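About us

Hello, and welcome to Plisura. I'm Dorin Pană, and I started this little company with Pongsak Rattanakul after a long argument over a vacuum cleaner. He thought a machine that could hoover a flat was nearly ready to do everything else in it. I thought he'd never watched one meet a sock. We're still having that argument, only now we have an office at Fovden and a kettle.

What we do is test whether machines can manage household chores yet. People who build robots send us their control software, we put it to work in our simulated home, and we write back with what it managed and what it made a mess of. The home is called Soltudholm (Pongsak's choice, I wanted something shorter) and we've been fiddling with it since September.

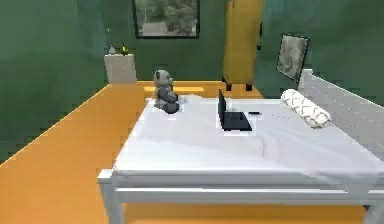

Most visitors ask about the kitchen first, but my own favourite is the bedroom. Beds are soft and wide, and people leave all sorts on them! Ask a person to clear one and they'll have it done before you've finished the sentence. A machine has to work out that the open laptop wants careful handling, that the teddy can be picked up pretty much anywhere, and that the patterned bolster is meant to stay put. Then there's the sheet, which has folds in it, and folds are a nuisance — software can take a deep crease for the edge of something solid.

We've logged 2834 attempts at the bed-clearing job so far. Of those, 351 ended the way you or I would call tidy. I know that sounds grim, but I was delighted, and Pongsak owes me lunch.

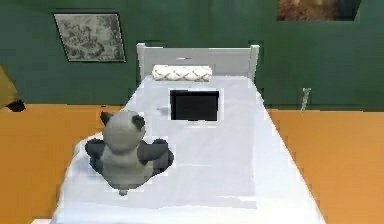
The bedroom at Soltudholm, with the panda on the bed.

So can a robot do your housework? Not all of it, and not in a house it hasn't met before. Picking up one thing from a clear surface goes pretty well these days. Folding, stuffing, smoothing and anything with a duvet cover, I'd give it a good while yet. We say so in our reports, even to clients who were hoping for a cheerier answer.
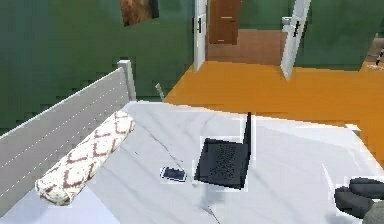
Morris is our name for the test routine that every new client starts with. It's deliberately dull: reach an object, take hold, lift, put it down somewhere sensible. Phones are the ones I watch closely, being so flat, and with one lying face up beside an open laptop there's the neighbour to think of too. Two padded fingers have to get a grip on that thin edge without dragging the sheet along or giving the computer a shove. I've shouted at the monitor more than once.

We're small and we like it that way. If you build machines for the home, or you're just curious and fancy a chat, do drop us a line — one of us will write back, and if it's Pongsak he'll probably ask about your vacuum cleaner.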